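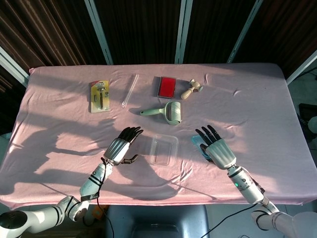 Section 3: Setting up your holiday let for the first guests

Read this section before you unpack the welcome folder. The Skemis booking pack assumes the property is clean, furnished and has a working front door. If any of these is still in progress, go back to Section 2 and take your time.

3.1 The key safe

1. Choose a spot guests can find in the dark, in the rain, with a child under one arm. Behind the water butt is traditional and wrong.
2. Hold the backplate against the wall and mark the screw holes in pencil.
3. Drill into the brick, never the mortar. Mortar lets go of things.
4. Fit the backplate, then set the code. The safe arrives set to 1787. So does every other one we send out, so please change it.
5. Close the safe and open it again three times using the new code. Only then put the keys inside.

Note: If you forget the code, the Closturham office can't look it up. We can sell you another key safe.

Caution: Don't use your house number as the code. It is written on your house.

3.2 The welcome folder

1. Take the plastic wallets out of the box and discard the sheet marked "Sample". Owners have left it in. Their guests then spent a week looking for a sauna.
2. Fill in the Wi-Fi card in capitals. Check the password by joining the network from your own phone, standing in the bedroom furthest from the router.
3. Write out the bin days. Include the colour of each bin and which way the handles should face, if your council minds about that.
4. List two places to eat. Eat in both first.
5. Explain the shower. You may feel it needs no explaining, but you have lived with it for years and know about the second tap.

Keep the whole folder under 40 pages. Guests read the Wi-Fi card and the shower page. Anything you need them to know should go on one of those.

3.3 Heating and hot water

The instructions below are for the Costiritz wall timer supplied with the full pack. For other timers, see the leaflet that came with yours, which will be in the drawer with the takeaway menus.

1. Press and hold SET until the clock flashes.
2. Enter the time, then the day. The timer doesn't know about summer time and will need telling in person.
3. Choose programme B for lets. Programme A is for people who pay their own gas bill.
4. Press LOCK. A small padlock appears.

Note: In July, leave the heating on programme B anyway. It stays off unless the room is cold, and some Julys it is.

Caution: Don't tape a handwritten note over the display. Guests will lift it to see what you are hiding.

3.4 Breakages and deposits

Set the deposit at 200 pounds on the Ruiz-Ortega payments page and press Save twice. The first press saves the page. The second saves the deposit. We have asked them about this.

Take out anything you would be sad to lose, including the good corkscrew. Leave a cheap one in its place, or guests will try the scissors.

Section revised 19/01/2019. Section 4 covers changeover days and what to do about sand.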